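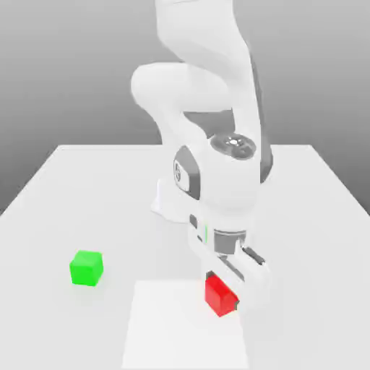 Equipment Review: Tolten Arm Simulator, Classroom Edition
Prepared for the Rarthorpe Student Robotics Club by Chae-won Min, faculty adviser

The club adopted the Tolten simulator in December as the main practice tool for its block-handling project. This review covers one full term of use and is intended for schools considering the same purchase.

Setup

Installation on the school's computers was completed in one afternoon. Each station requires 2000 megabytes of free disk space. A classroom license costs $1290 and covers 40 student accounts, which was sufficient for the club and for the introductory class that shares the lab. The license must be renewed each year, and the renewal form is difficult to find on the vendor's site.

Use in the Project

Student teams write a short program that directs a simulated arm to pick up a cube and set it down on a marked part of the table. The supplied starting exercise uses a red cube and a green one on a plain white table. The absence of clutter served beginners well. Students could see at once whether the fingers of the gripper were lined up with the block, and most grip errors were found by turning the view and looking again from the side.

The more advanced exercises ask students to stack the cubes or to exchange their positions. These were well received, although the written instructions for exercise 2 skip a step in the wrist rotation and had to be corrected by hand.

Limitations

Shadows and surfaces are drawn simply, and students who hope to train a camera-based program will need more variety than the standard package offers. Contact between the fingers and the block is also forgiving. A grip that is slightly off center will often hold in the simulator — teams should expect stricter results on physical equipment.

Comparison

The club previously used Wuva, which has a larger library of arms but runs slowly on older machines. The Baldursdóttir workbook, written for Wuva, can be followed in Tolten with small changes to the command names.

Recommendation

The Tolten simulator is recommended for clubs and introductory courses at the high school level. Programs preparing for competition should budget for time on a physical arm as well. The club has renewed its license for the coming year.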